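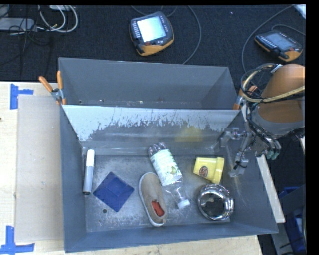
Gray metal bin with a marker, a shoe, a bottle, a yellow cup and a bowl.

Fornska Offseason Ledger
Maintained by Guilan Deng

Hello, and thanks for stopping by! The Fornska Offseason Ledger is a hand-kept table of winter roster moves in a fantasy baseball keeper league, the kind where you hang on to your players from one year to the next and then spend the cold months arguing about who you can still afford. I started it as a spreadsheet for my own use, and it has grown a good deal since then (my own team, sadly, has not grown along with it).

What you get

There are 1402 rows, one for each transaction. A transaction is an option picked up, an option declined, a buyout, a trade, a waiver claim or a new contract. Everything lives in two files, moves.csv and clubs.csv. The first has the moves themselves and the second is a short lookup table for club names, which you will want because the Costache club changed its abbreviation partway through and I kept the old one in the older rows.

Columns in moves.csv

move_id - a plain running number, never reused
club - the abbreviation in use when the move was made
player_code - our own code, so no player names appear anywhere
move_type - one of the six kinds mentioned above
salary - in league dollars, whole numbers only
buyout - blank if the contract didn't have one, zero if it had one and it was waived
note - free text, often chatty, sometimes just a question mark

Please do mind the difference between blank and zero in the buyout column. I mixed the two up myself in the first release and spent a long evening in June putting it right.

Where it comes from

Most rows were copied over from the league's message board, which ran on Fliva. Roughly 1000 of them I typed in by hand and then checked against the club owners' own lists. The rest came from an export, and the dates in that export were so muddled that I left them out. You can still follow the order of moves through move_id.

Known problems

Three-way trades are split into separate rows, and I haven't found a nice way to tie them back together. The Studska club has a gap where its owner stepped away and the team was run by whoever was awake. Salaries before the cap was raised have not been adjusted.

Using it

Use it for anything you like, and a mention of the ledger would be lovely. If you find a mistake, open an issue with the move_id in the title and I'll get to it when I can - usually on a rainy weekend.

Last updated 1 Jan 2026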